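Getting Wax Off a Striped Tablecloth

I learned this one from my aunt in Kirkberg, who burned candles at every supper from June right through to the first snow (and dripped them, too!). First, let the wax harden. Pop the cloth in the freezer for up to 2 hours, then lift off what you can with a dull spoon. 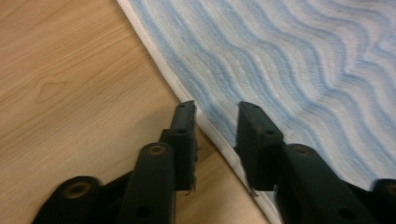 Teresa McGrath wrote in to say she skips the freezer and just holds a bag of ice on the spot for 10 minutes, and that works fine too. Next, lay a plain paper towel on each side and press with a warm iron, no steam, moving to clean paper as the wax soaks in. Wash as usual, and check the spot before it goes in the dryer.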